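Home | Forums | Workshop Storage | New Posts | Search | Log In

Open bins with sloping sides: am I paying for air?

drawerless
Posted March 11, 2020
I have been sorting out the back bench and I need bins for small blocks and offcuts. Everybody keeps telling me to buy the open gray kind with the tall slanted walls. Tekau wants $39 for one. One! For that money I expected straight sides.

My problem with the slope is simple. The listing gives you the size at the rim, which looks great, and then you get the thing home and the floor is a good bit smaller. I'm not stacking these and I'm not nesting them, they will sit on a table all year. So what am I paying for? The page says "easy-reach walls" and "scratch-hiding finish" and I don't believe either one until somebody who uses them every day tells me so.

grit_and_glue
Slope is for nesting and for shipping. That's the whole story. Cheaper to send a pile of them in one box. "Easy-reach" got added by whoever writes the page.

Golshifteh Abbasi
I disagree with grit_and_glue. I have used straight-sided and sloped side by side, and small pieces that end up against a straight wall are a pain to get your fingers behind. With a slope you have a bit of room. It isn't magic, but I notice it when I go back to the old straight ones.

I do agree about the rim measurement. Always ask for the floor size. Drika puts it in the listing if you scroll way down, Tekau doesn't, or didn't when I bought.

drawerless
Fair, but how tall were the sides? Low walls I can see working. Tall ones, slanted or not, I figure you're reaching down into a hole.

Golshifteh Abbasi
Tall enough that I moved the bin to a lower table. That fixed it.

grit_and_glue
So the easy-reach walls needed a lower table. Noted.

Golshifteh Abbasi
Any bin needs the right table. You'd have the same trouble with a bucket.

benchrat70
Can we talk about the finish, because that's the part that bugs me. I've had matte gray bins from two makers and both showed wear on the floor inside of a month. The walls stay fine. The floor goes scratched and gets those dull shiny areas where you can't tell if it's dirty or worn. I scrubbed at mine with dish soap for way too long before I gave up.

Gray hides dust. I'll give them that. Scratches, no. Compare the wall with the floor on this one, a single small scuff up near the middle of the far wall and then all those marks down below where the pieces sit:
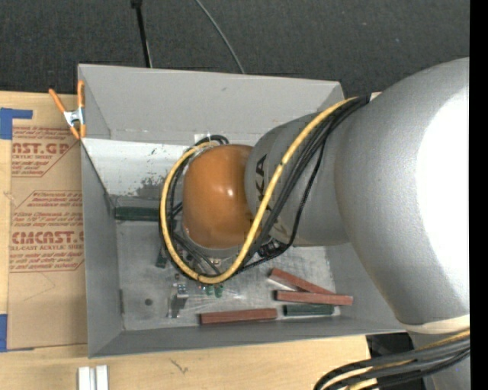 Pouran Rashti: Scratches on the floor of a bin have never once mattered to me. It's a bin. What matters is whether I can find a dark green block against the gray, and I can, mostly, if the light is decent. If the light is bad then the dark pieces go first and you end up feeling around for them. I would take a paler floor over a scratch-proof one any day, and no one seems to sell it.

benchrat70
They matter to me when the ad says they won't be there. If they'd said "it will scratch and you won't care," fine, I'd have nothing to post about.

drawerless
The color thing is a good point and I hadn't thought of it. Half my stuff is dark. Did anybody try a liner? I was thinking a sheet of white something on the floor.

Pouran Rashti
Tried it. Paper slides and curls up at the ends. A stiff sheet cut to size stays flat, but then small pieces find their way under the edge. You have to cut it really close, and with sloping walls "close" changes depending on how thick the sheet is. I cut mine three times.

grit_and_glue
Another point against the slope, thank you.

Pouran Rashti
I knew you'd say that. It's one afternoon of cutting.

hollisbay
Long time reader. I bought a set of Sorkow bins in May and the sides bow out when they're full, which you only find out after you have filled them. Push on the middle of the long wall in the store before you pay. If it gives, leave it there. Mine look like a canoe.

Also, about the shelf ratings, the Nowakowski catalog claims the latch on their bins is good for 2,000 openings. An open bin doesn't have a latch to wear out. I'd skip lids altogether unless you have dust or a cat.

drawerless
I have both. Still not buying a lid.

benchrat70
What table are you putting it on? Light wood marks up under these if you drag them. The underside picks up grit and then it's sandpaper. I stick felt dots on the corners and they fall off sooner or later, so I stick on some more.

drawerless
It's a pale wood top, and I do drag things, so that's annoying to hear. Would a rubber mat work?

Golshifteh Abbasi
A mat works. It also stops the bin walking away from you when you're digging for something. Get one bigger than the base, or the bin ends up half on and half off and rocks.

grit_and_glue
So far: one $39 bin, a lower table, a liner cut three times, and a mat. I keep my blocks in a roasting pan from a yard sale. Two bucks.

Golshifteh Abbasi
And how do you get the small ones out of the corners?

grit_and_glue
I tip it over.

drawerless
OK. I'm going to get one, not the set, and I'm going to measure the floor before I take the sticker off. If it's smaller than what I have now it goes back. I wrote to Tekau asking for the inside measurement and got a reply telling me the rim size again, so I wrote again.

Pouran Rashti
Ask them for the thickness of the wall too. I want to know, and they stopped answering me.

benchrat70
Post the floor size when you get it. Inside, wall to wall, at the bottom. With a tape measure please, not off the box.

Contact us | Copyright the forum and its members | Back to top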